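Planning and Budgeting for Automated Equipment
Handout 4: What the price on the quote leaves out

Reading before the next session: the Jenda worksheet, both pages. Bring a calculator, or a phone you don't mind setting face up on the table.

Last time we finished with payback periods, and several of you asked why I kept saying "cost of the cell" when the vendor was selling a robot. Good question, and it's where I want to start. A humanoid can't do a useful hour of work alone. It needs a floor, a surface at the right height, power, a safe line around it, things to handle and a person who knows what to do when it stops. Put all of that in one budget and you have the cost of the cell.

I love this part of the course. It looks like bookkeeping, but you end up learning how the machine really works, because every line on the sheet is something it depends on.

Start with the task list

Write down the jobs before you look at a single catalog. Be plain about it: pick up a bottle, put it on a shelf, open a door, close a drawer. For each job note the object, where it sits, how high, and what is next to it. A tall bottle and a spray bottle may hold the same amount and still ask for very different grips. 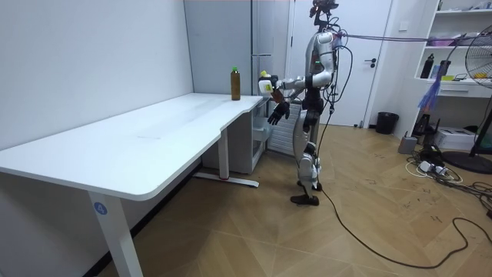

Once the list is done, mark each job A (must work on day one), B (wanted within the year) or C (nice to have). Students nearly always mark too many A's. If more than half your list is A, go back through it with someone who will use the equipment every day.

Hands and grippers

The hand is often quoted separately from the body, and the cheapest option may be the right one. Ask for the price of each hand, the price of a spare, and how long a swap takes. In our worked case, Ostier, a small supplier in Wudotmont, wants a second hand on the shelf from the start. The spare is entered at 2937 and the mounting kit at 800. Put both under "start-up," not under "repairs," or your first-year repair line will look terrible for no reason.

Then there is reach. Desks and counters are easy to plan for. Refrigerators, low drawers and cupboards are harder, and they are where people want help! A door needs room to swing and the robot needs room to stand while it does. Measure with the door open.

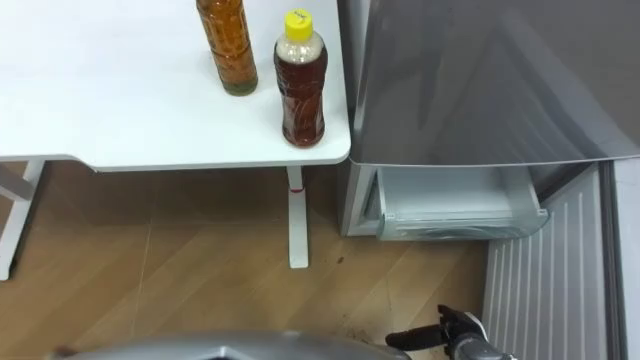
Marietjie Masilela
Course instructor, Equipment Planning

Draw the floor plan with every door and drawer at its widest. I ask for this on paper because you notice more with a pencil in your hand. Mark where the robot stands for each A job, then mark where its cables run. Two jobs that look close together may put the cable across the only walkway, and then you are paying for an overhead run or a battery option you hadn't planned.

Lines people forget

Cables, covers and cable runs
Test objects, including replacements for the ones that get crushed
Floor repair or matting
Staff hours for setup
Staff hours for resets between trials
Training for a second operator
Shipping the unit back under warranty

The reset line deserves a closer look. Someone has to put the bottles back. In the Ostier case the team plans 80 trials per task and enters 75 hours of staff time for resets in the first stage. Eustaquio Ponce, who took this course before you, left that line out of his first draft and his total was low by almost the price of the spare hand. He let me use his sheet in class — thank you, Eustaquio.
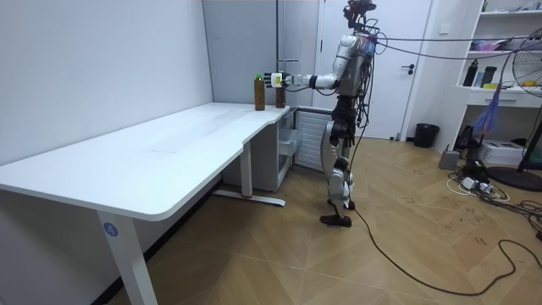 Staging the purchase

I like a purchase in two stages. Stage one buys one unit, one work surface and the A jobs only. Stage two is released when the A jobs meet the success rate you wrote down beforehand. Write that rate into the plan before the unit arrives, and have the person who signs for the money initial it.

For the worked case, stage two opens in March. If the Pai software license renews before then, it belongs in stage one.

Exercise

Using the Jenda worksheet, build a stage-one budget for a cell with one desk and one refrigerator. Include a floor plan, a task list with A, B and C marks, and a one-paragraph note on the line you are least sure of. Work in pairs if you like. Tonantzin Alvarado has the blank sheets and will check your totals before you hand them in.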